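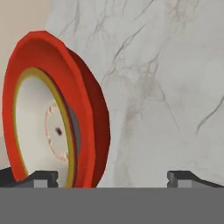
Portion Size and Leftovers in the School Lunch Line
Environmental Science project report, May 2026

Our group wanted to know if the size of the soup serving changes how much soup gets thrown away. The cafeteria at Guller serves soup on Mondays and Thursdays. Until this spring every student got the same 390 ml ladle, with no choice.

Method

We ran the test for 2 weeks in April. In the first week the kitchen served soup as usual. In the second week students could ask for a small serving of 200 ml and come back for more. Leftover soup was scraped into a bucket at the tray return and weighed on a Fukuda kitchen scale. Bread and crackers went in a separate bucket and were not weighed. We wrote the weights on paper and typed them up later in Zisarby.

Results

The leftovers were lower in the second week on both soup days. The tomato soup dropped more than the lentil soup. Few students came back for a second serving, and the line did not get noticeably slower.

Problems

The menu was not the same in both weeks, so some of the change could come from the recipe. On the first Thursday a ninth grade trip meant fewer people ate lunch. Some trays also had water poured into the soup, which made the bucket heavier. We left those weights in.

Next steps

We would like to repeat the test with the same soups in both weeks, and include pasta.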